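# Bristles, benches and a good wipe: how Jotach looks after its worktops
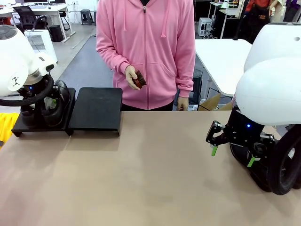 *A hand brush at the large tan worktop, with two of the low black stands in place.*

The workshop manager at Jotach has a strong opinion about brushes. A bench brush, she says, should be small, dense and kept within reach of the person using it. Anything larger tends to be left in a closet.

"If you have to walk to get it, you won't brush until the end of the day," she says. "By then the grit has been under every part you put down."

Jotach runs a row of shared worktops in a building on the Pesstead side of the rail yard. The surfaces are used for sorting, light assembly and packing, and each one may change hands several times in a shift. Her job includes the upkeep of the furniture: the tops, the low stands that sit on them, and the tools used to clean both. We spoke on a Monday, before the first shift had started.

She begins with the order of work. Stands are lifted first, tapped once over the bin and set on a clean sheet. The bare top is brushed from the back edge to the front, in straight strokes that overlap by half the width of the brush. Only then does anything damp touch the surface.

"Wiping first is the most common mistake. You take dry dust, which is easy to move, and you turn it into paste. Then you spread the paste into the corners of the stands and let it set."

The density of the bristles matters more to her than their stiffness. An open brush lets fine particles pass between the tufts, so the same strip has to be covered again. A dense brush moves the whole line of dust forward in one pass. Its drawback is that it holds on to what it picks up, and it has to be knocked out often - she asks for every 24 strokes on a dusty day, though she admits that no one keeps a tally.

Grip is the next point. She wants the brush held between thumb and fingers, with the wrist loose.

"People make a fist around it and push down. That bends the bristles flat, and you are dragging the sides of them over the surface. The tips do the work. Light pressure, short reach."

The stands get a separate procedure. They are low, flat on top and supported on bent sides, and dust collects underneath where air from the room carries it. On most of the benches they are set up side by side and touching. The manager was against this at first and preferred a gap wide enough for the brush.

"I lost that argument, and I think I was wrong," she says. "With a gap, small parts fell in and the gap was never cleaned. With the edges together, you lift both, you clean both, you put them back. It is two movements more and it gets done."

She also has the stands returned to the same place each time. Jotach used tape marks for a while, but the tape edges caught dirt and the adhesive was slow to remove. The current method is a wooden spacer, cut to length and held against the table edge while the first stand is positioned. The second stand is pushed up to the first. Her tolerance is 2 millimeters.

The color of the tops was chosen on practical grounds. An earlier set, bought through Sayce, was dark gray and showed pale dust well but hid oil and graphite. The tan tops show both kinds of dirt to a moderate degree. Black stands on a tan top are also easy to find and easy to line up by eye.

"White would show more," she says. "White also shows every scratch, and then people stop believing it can be clean. Tan is a compromise, and I am satisfied with it."

For the damp stage she uses a neutral cleaner from Keten, diluted at 16 milliliters to the liter, on a cloth that has been wrung out until it no longer drips. The cloth follows the same path as the brush. Standing liquid near the edges is to be avoided, and the stands go back only when the top is dry to the back of the hand.

Brushes are washed on the last shift of the week in warm water with a little soap, shaken out, and hung with the bristles down. She replaces a brush after 300 cleanings or when the outer rows begin to splay, whichever comes first. In her records it is nearly always the splay.

Asked what she would change, she names storage. The brushes currently lie on the bench between uses, where they pick up dust on their backs and get buried under packing paper. She has drawn a small hook for the underside of the table, near the right-hand corner, and has a first set on order.

"The left-handed people have already complained," she says. "They will get a hook on the other side - it is the same part, and the screw holes are symmetrical."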